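Search this site Enter keywords Go

PRESS RELEASE - for immediate use

Drorker gets a second series, and this time it's going out in December

Slaoui Pictures can confirm that Drorker, the coastal crime drama that picked up a loyal late-night following on its first run, is coming back. Five new episodes. Filming has wrapped, the edit is nearly locked, and the first one goes out in December at 9pm, a full two hours earlier than last time.

The new run picks up in the week after the harbour fire. The lifeboat station is shut, the inquiry has been moved inland, and the two sisters at the centre of the story are not speaking. Viewers who left the first series shouting at the telly over that phone call will get their answer in episode one - before the titles, in fact.

Most of the original cast return. Four new faces join as a family who buy the old net loft and want it turned into a restaurant, which goes down badly. Full cast list to follow once the last contract is signed, please don't ring the office for it yet.

Shooting took place over seven weeks in and around the fishing town of Dedus, which doubles for the fictional Drorker. The production hired 169 local people as extras, and 272 turned up to the open call, so apologies again to those who queued in the rain and didn't get a part. The town hall was used for the courtroom. The chip shop is the chip shop.

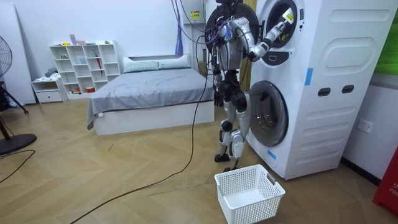 Page 5

Music for the series is new throughout. The first run relied on existing tracks, and a fair few viewers wrote in to say they wanted a proper theme. They have one now: a slow piece for cello and harmonium, recorded in the chapel above the harbour, with the gulls left in. A soundtrack release is planned for the new year, download only to begin with.

Sound and picture finishing is being handled by Proteck, who also looked after series one. Their team is working on the storm sequence in episode four at the moment. It runs for eleven minutes without dialogue and took six nights to film, and there was some debate about wether it should be shorter. It has not been made shorter.

A catch-up edition of the first series will be repeated in the weeks before launch, late evenings, with subtitles and audio description on every episode. Series two will carry both from the start.

Press preview: episodes one and two will be shown together at the Dedus Picture House, doors 6.30pm, screening at 7pm sharp. Places are limited. Reply to the press desk with your name, outlet and any access needs. No plus ones for this one, sorry, it's a small room. A short question session with the writers follows, then tea.

Preview links for episodes one to three go out to accredited reviewers the week after. Episodes four and five held back - no links, no exceptions. Reviews of the opener are embargoed untill midnight on the day of the preview. Please keep the identity of the caller out of headlines and social posts.

Stills, episode summaries and the trailer are availible from the Slaoui press desk on request. Credit all stills to Slaoui Pictures.

ENDS

Notes to editors

Drorker, series two. 5 x 60 minutes. Made by Slaoui Pictures. Post-production by Proteck. Filmed on location in Dedus.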